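Teaching by hand, part two

So I went back to Nillden on Thursday to watch more of the remote control sessions. The pitch for Folosine is that anyone can show a robot a kitchen chore and the software picks it up from there. I have my doubts. A person steers both grippers, somebody saves the run, and they do it again. They want 66 runs before they train anything on it.
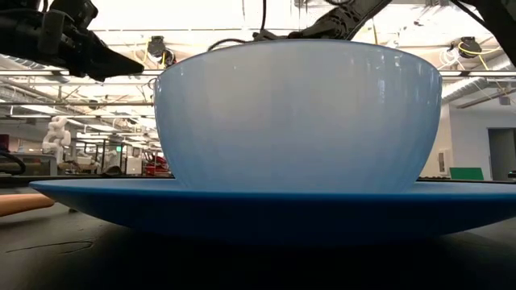
Hassanpour told me I was being unfair, that a kid needs showing too and we don't call that a scam. Fine. But a kid gets shown two or three times and then copes with a different bowl. Will this? I asked, and got a long answer about the next version.

My other gripe is who does the showing. A good operator makes the grippers look clever, and visitors go home thinking they saw a clever robot. At Fusgate they at least put a sign up saying a human was driving. 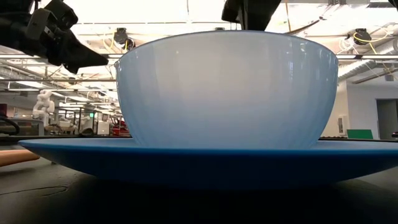 Blue bowl, blue plate, two grippers. Nillden.

I'll go again in June if they let me in. I want to see it with the operator out of the room and a bowl it hasn't met.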